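Gustatia Terrazzo Wall Panel: long-term review

Reviewed Friday, May 24, 2024

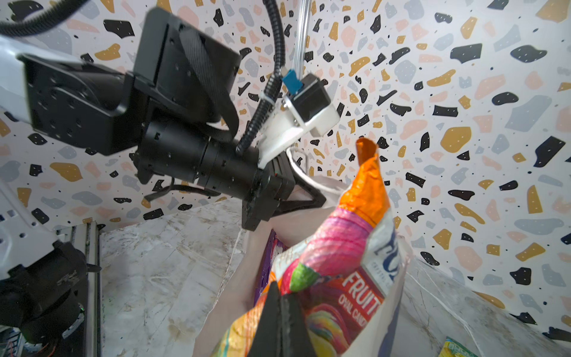 Printed wall panels are sold mostly on pattern, and most reviews of them stop at pattern. I have had the Gustatia terrazzo sheets up in a packing corner since last August, which is long enough to say something about fixing, cleaning and how the print behaves under working light. The corner is used for making up small gift bags of sweets, so the panel gets knocked, wiped and leaned against on most working days.

The pattern is a white base with irregular flecks in black, mustard yellow, pale pink and a light grey-blue. Between the flecks are tiny dots in black and white. It is an imitation of terrazzo and the flecks are larger and more angular than in most poured floors I have seen. At arm's length it is convincing enough as decoration. With a hand on it, it is plainly a print.

Supply and cutting

The sheets came from Cender in a flat carton with card corners. I ordered 4 and used three, with the last kept back for repairs. Each is 1,000 mm wide. The carton had been dropped on one corner but the sheets inside were sound.

Cutting is simple with a fresh blade and a steel rule. Score the face twice, then snap away from the print. A worn blade drags and leaves a whitish burr along the edge, and this shows against the black flecks. I changed blades after every second cut. Socket openings were less tidy. A fine-toothed hole saw works, run slowly, with masking tape over the face.

Fixing

The instructions give two methods, adhesive or channel. I used adhesive on two sheets and the channel on the third, partly to compare. The adhesive grabs quickly and leaves little time for sliding the sheet into line. The channel is slower to set up but the sheet can be taken out again. After nine months both remain flat. If the wall behind is uneven, the channel version will flex slightly when pressed in the middle.

The instruction leaflet asks for 10 mm of clearance at the floor. It doesn't say whether this applies when the panel starts at worktop height, as mine does. I left a smaller gap and sealed it.

Joins

The pattern doesn't carry over from sheet to sheet. With an irregular fleck this matters less than it would with a tile or brick print, and from across the room the join is hard to find. Close up, a fleck will stop dead at the line. Turning the second sheet upside down helped, as the same cluster of mustard pieces otherwise falls at the same height on each sheet. The matching sealant is a cold white and slightly bluer than the base colour.

Cleaning

Sugar dust wipes off dry. Sticky marks need warm water with a little washing-up liquid, then a second wipe with plain water, otherwise the surface keeps a faint smear that catches the light. Parcel tape can be peeled off without lifting the print, provided it is removed the same day. Tape left over a weekend leaves a line of glue. White spirit shifted it without visible harm on an offcut, but I wouldn't use it near a join.

I had expected the paler flecks to hide dirt poorly. In practice the pattern is busy enough to hide nearly everything, including things that ought to be cleaned. Worth knowing if the area handles food, even wrapped food.

Working in front of it

A busy background has a cost. Brightly printed sweet packets – oval fruit candies, for instance, in orange, pink and green – don't stand out against it as they would against plain white. White paper bags are worse, as the top edge gets lost among the flecks. For checking a finished bag at a glance I would choose a plain wall. For a corner seen by customers, the panel looks more cheerful.

Price and alternatives

I paid roughly 80 pounds a sheet including the channel. Głowacki makes a similar panel with a smaller fleck in greys only, which cuts more cleanly but marks more easily. Ornavdale's version is thicker and has a tongued edge, so the joins are better, though the colour range is narrow and the lead time was longer when I asked.

Verdict

Good surface, easy to cut, average joins, poor leaflet. Suitable behind a worktop or packing bench where the wall is reasonably flat. Order one sheet more than the plan needs, in the same delivery, as the base white may differ between batches.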